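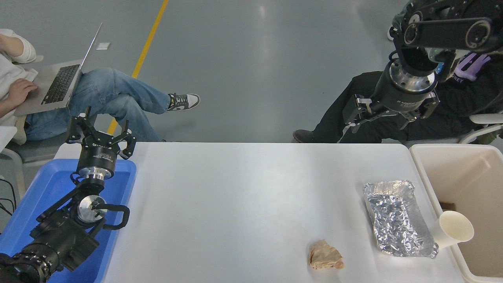 Shewit Lencho says paper cups are made of paper, so they go in with the paper, and anybody who argues is making life harder than it needs to be. Plenty of grown-ups would agree. I used to agree myself. Then I tried taking a cup to bits.

You can try it too, with a clean one. Leave it in a bowl of water overnight, then peel gently at the inside. On most cups you will find a thin, stretchy skin that comes away from the paper. It is usually plastic. Without it your drink would soak through to your knees.

So is a paper cup paper? Mostly. Is "mostly" good enough? That depends on who collects your rubbish. Some recycling works can pull the skin and the paper apart, but plenty can't, and they don't want cups mixed in with newspapers. If you are told "cups are fine", ask "fine where?"

Now look at what else is on the table. The foil tray is made of aluminium, a metal that can be melted and used again and again. People say it can be recycled "for ever", and I am always a bit suspicious of "for ever". Some metal gets lost along the way, and a tray thick with burnt cheese may be turned down before it gets near a furnace. A quick rinse in old washing-up water is enough.

Is it really foil, though? Crisp packets look silvery too, and they are mostly plastic. The test is to scrunch a piece in your fist and let go. Foil stays scrunched. A crisp packet springs open again. (Don't do this with a tray that has sharp edges. Use a flat scrap.)

Then there is the crumpled brown paper. Brown paper must be good for the planet, mustn't it? It looks like something a squirrel would use. But brown only tells you that the paper hasn't been bleached white, or that somebody has dyed it brown to make it look that way. What matters more is whether it is clean. Paper soaked in grease is hard to turn into new paper, as oil and water don't mix and paper-making needs a lot of water.

A bin will take anything you drop in it, and it won't tell you if you were wrong. That is the trouble with bins. The sorting has to happen before things go in, while they are still lying on the table and you can see what they are.

Bláthnaid Cronin's class tested this in February. They kept every bit of lunchtime rubbish and ended up with 914 pieces. When they checked, 124 of them had gone in the wrong bin, and the paper cup was the thing they argued over most. Does that prove children everywhere get cups wrong? No — it was one school, and another might do much better or much worse.

Words to know

Aluminium: a light, silvery metal.
Bleached: made whiter with chemicals.
Lining: a thin layer on the inside of something.

Something to try

Pick 3 clean things from your own bin at home. Write down what you think each is made of, then look for a label and find your council's list. Where the label and the list disagree, go with the list. The people who wrote the label won't be emptying your bin.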